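Drulton Hand Kit – Set-up Guide
Section 8: First recording with folded clothes

Before you start, charge both hand grippers and close the Wiriya app on all other computers.

1. Place the table so that light falls evenly on it. A white or other plain top is best.
2. Lay one folded shirt near the middle of the table.
3. Hold one gripper in each hand and open the fingers fully.
4. Press the trigger 2 times. The lamp turns green and the recording begins.

Note: Keep the fingers open when you come near the garment. If they close too early, they push the fold apart and you must fold again. 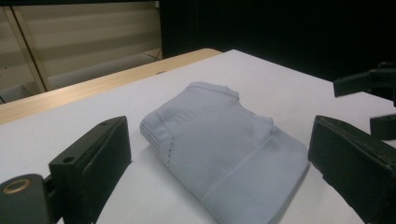 5. Lower the fingers until one is on each side of the shirt, then close them slowly. Do not press them down on the table.
6. Lift the shirt, move it and put it down. Open the fingers again before you pull back.
7. Press the trigger once to stop. The app saves the file under the next free number.

Caution: Do not hold the trigger closed for more than 62 seconds. The motor can become hot – let it rest before the next recording.

The memory holds 200 recordings. When it is full, copy them to the Bundby dock (see Section 9).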